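Call for Participants: Suturing Practice Sessions at the Kalar Skills Room

Posted 09/02/2022

Arkitz is looking for people to take part in a series of suturing sessions at the Kalar skills room. We want surgical residents, fellows, practicing surgeons and surgical first assistants. We also have places for people with no surgical training who are comfortable doing fine work with their hands. Sessions are paid.

What the sessions are about

The work is wound closure on a practice surface. You will place interrupted and running stitches along an incision, pass the needle from one instrument to the other, manage the loose thread and tie off. Most of the time goes into the small steps: picking up the needle at a good angle, turning it through the tissue, and pulling the thread through without tearing the edge.

We are collecting this work for Iltuvum, a set of practice materials for residency programs. Dobos is preparing the written exercises that go with it. The exercises are graded by difficulty, and we need people at different levels so that the grading is fair. A slow, careful closure by a beginner is as useful to us as a fast one by someone who has done it for years.

Each session has three parts. The first is a warm-up of needle pickups and handoffs. The second is a straight incision, closed with interrupted stitches. The third is a longer incision with less even edges, where you choose the stitch yourself and tell us afterward why you chose it. There is a break between the second and third parts.

You will work from the console with two instruments, a needle driver and a grasper. You may swap hands between parts if you like – please tell the session lead so it can be written on the sheet. Thread is cut to length before you start. If it tangles, take the time to sort it out. Tangles are part of the work and you will not be marked down for them.

The curved needle is held in the jaw of one instrument while the other is kept open and free near the incision, ready to take an edge or receive the needle.
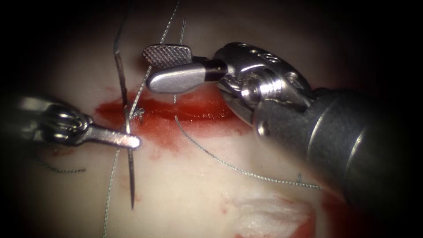 Who can apply

You can apply if you are 18 or older and fit one of these groups:

Group A: Residents and fellows in any surgical specialty, including gynecology and urology.

Group B: Practicing surgeons and surgical first assistants. Console experience is helpful but you do not need a set number of cases.

Group C: People with no surgical training. Past participants in this group have included a watch repairer, dental technicians and people who sew or tie flies at home.

You need to be able to sit at a console for the length of a session and see fine detail at close range. Glasses and contact lenses are fine. If you have had a hand or wrist injury in the past six months, mention it on the form and we will call you to talk it over. If the sight of an open, red incision bothers you, this is probably not the study for you.

Time and pay

Each participant attends two sessions on separate days. A session lasts three hours including the break. Pay is $200 per session for Group C and $256 per session for Groups A and B. If you stop partway through a session you are paid for the whole session. Parking in the Kalar lot is covered, and you should bring your ticket in with you.

We plan to collect 2000 closed stitches over the whole series, with at least 1000 of them from Groups A and B. When a group is full we will close applications for that group and keep a waiting list.

Sessions run through the end of the year. The trial round was held in August and those participants may apply again, but new applicants will be placed first.

What to bring and what to expect

Bring photo ID and wear closed shoes. Tie back long hair. Gloves are not needed at the console. There is a water cooler in the hallway, and no food or drink is allowed in the skills room itself.

When you arrive you will sign the consent form and adjust the seat and armrests. Groups A and B go straight to the warm-up. Group C gets a 40-minute introduction first, and that time is paid on top of the session. It covers holding the needle, following its curve, and two basic knots.

Your stitches will be recorded and scored for spacing, depth and tension. Scores are kept under a participant code and are not sent to your employer or program director. You may ask for a copy of your own scores after your second session. You can withdraw at any time before the materials are released by writing to us with your code.

How to apply

Fill out the short form at the Kalar front desk or ask for it by mail. Give your group, your training level if you have one, whether you are left- or right-handed, and the times of day that suit you. Please do not send a resume.

We answer all applications within two weeks. If you are selected you will get two session times and a copy of the consent form to read ahead of time. If you cannot make a session, let the front desk know a full day before so the place can go to the next person on the list.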